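Stusden Folding Challenge

The Stusden Folding Challenge is a student robotics competition in which teams teach a machine to handle household laundry. It is held each October at Stusden, a further education college, and is run by the college's engineering department together with its robotics club. Teams are made up of students aged sixteen and over. The event is better known for the arguments about its scoring than for any machine that has come out of it.

Background

The challenge grew out of an evening class taught by Fulgencio Robles, a lecturer in control engineering. Robles had set his students the task of picking up a tea towel and putting it down flat, expecting it to fill one session. It filled a term. The club took the exercise over the following year, opened it to outside teams and added shirts, socks and knitwear.

Early publicity promised that entrants would "solve laundry". The phrase was dropped after the first contest, in which no team folded a garment without help. Later leaflets speak of "progress in cloth handling", a claim that is harder to test.

Format

Eight teams take part. Each is given the same pile of clothes and a period of practice, during which members show the task by hand using a gripper they hold and move themselves. The recordings are used to train a program, which then has to control a robot arm on the day of the contest. Each team makes three attempts, and the best one counts.

The work surface is a flat mat laid on a table. Garments are dropped on it by a judge from a fixed height, so that in theory no team gets an easier start than another. Mercedes Villca, who captained the Brullness team for two seasons, has disputed this. In a letter to the club newsletter she pointed out that a stiff cotton shirt and a soft jersey top fall very differently, and that the draw for garments was made in private. The draw has since been moved to the main hall.

Equipment

Teams may build their own gripper or borrow one from the college. Most borrow. The usual design has two fingers joined to the body by linkages, with soft or angled tips, and closes in the same way whether it is carried by a student or fitted to an arm. The idea is that what is learned in the hand should transfer to the machine. How well it does so is open to question, as a student naturally tilts, nudges and drags the cloth in ways that a fixed arm may be unable to copy.

One team, Pedis, built its own gripper with longer fingers and finished last. Another, Matsuda, used the college's standard tool without changes and has won twice.

Practice sessions

Practice takes up far more time than the contest. The rules allow up to 575 recorded attempts per team, a limit brought in after complaints that larger teams could simply work in shifts. Csaba Katona, the club's technical secretary, checks the recordings and throws out those that stop early or show the wrong garment. His decisions cannot be appealed.

Most of the recordings show the same few actions: finding an edge, closing the fingers on it, lifting, and laying the cloth back down. Students often describe the work as dull. The club's own handbook calls it "hands-on experience of artificial intelligence", which is generous for a job that consists largely of picking up the same top again and again. 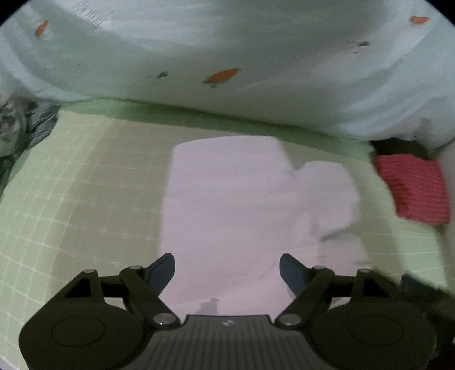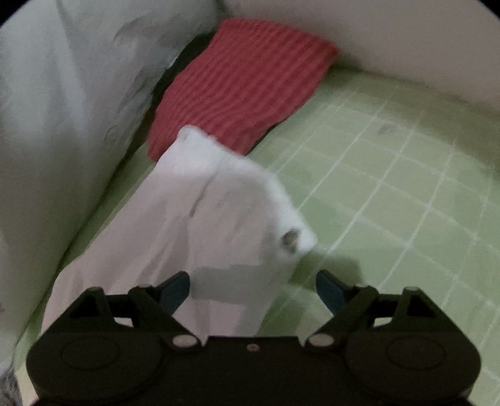 Gripper open, with a pale item on the gridded mat and red knitwear beyond or beside it.

Scoring

Each attempt is marked out of 12. Points are given for flatness, for straight edges and for finishing within the time allowed. Nothing is taken off for knocking other clothes aside, and this has led some teams to clear a space by pushing everything else off the mat.

Flatness is judged by eye. Saeed Nouri, a former judge, proposed measuring the height of the folded garment with a ruler, and the proposal was turned down on the grounds that it would slow the event. Nouri stepped down the next year. In his final report he wrote that he had given the same shirt two different marks in one afternoon and could not say which was right.

Human help is allowed once per attempt, at a cost of a single point. Critics regard the penalty as far too light. A team that straightens a collar by hand can easily gain more than it loses, and the published results do not show which attempts were helped.

Reception

Staff at Stusden describe the challenge as a success and point to steady interest from new students. They have not published figures on how many entrants go on to study or work in robotics. Robles, who no longer takes part in the running of the event, has said that he still thinks the tea towel was the better exercise.

The college's website states that scores have risen every year. This is true of the winning score. It is also true that the time limit has been made longer twice, and that knitwear was made optional after two teams failed to pick up a jumper at all. No attempt has been made to rerun an older program under the present rules, although Villca has offered to supply one.

See also

Brullness robotics team
Cloth handling
Learning from demonstration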